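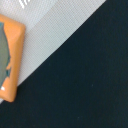 Chapter 2
Straight Lines and Their Slopes

Stand at the bottom of Keogh Hill with a loaded bicycle and you already know a good deal about slope. Your legs can tell a gentle rise from a cruel one long before your eyes can! In this chapter we turn that feeling into a number, and it is a wonderfully useful number to have.

The idea is very old and very simple. Pick two points on a line. Find how far you go up or down between them, find how far you go across, and divide the first by the second. Any two points will do, however close or far apart - and that is the real beauty of a straight line.

Take the path from Munau to the lookout. It climbs 225 metres while going 677 metres across, so its slope is 225 ÷ 677, or 0.33 to two decimal places. A line that falls as you read from left to right has a negative slope, and we shall meet plenty of those too.

You will need squared paper, a ruler and a sharp pencil. Draw as much as you can, even when a question doesn't ask for it.

Before you begin, check that you can:
plot points using coordinates
divide by a negative number
simplify a fraction

2.1 Rise and run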